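Setting Up Rubber Pads on a Two-Finger Gripper

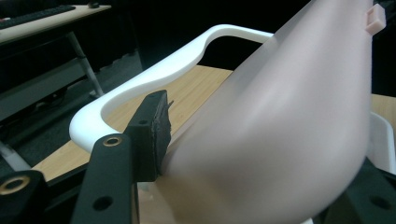 Most guides say softer rubber fixes slipping. I doubt it. On curved plastic, check finger alignment first.

1. Close the fingers on a sheet of paper. If one edge pulls free, loosen the pad block and square it up.
2. Wipe the pads with alcohol.
3. Grip at low force, then go up in small steps. I stop around 33 percent — past that, thin parts flex.
4. Repeat 6 times before you believe it.

Comments

Satish Nadar: Paper test worked. Still slips on glossy stuff.

Nandini Naidu: Which alcohol?

Contact | © Rallar Workshop | Back to top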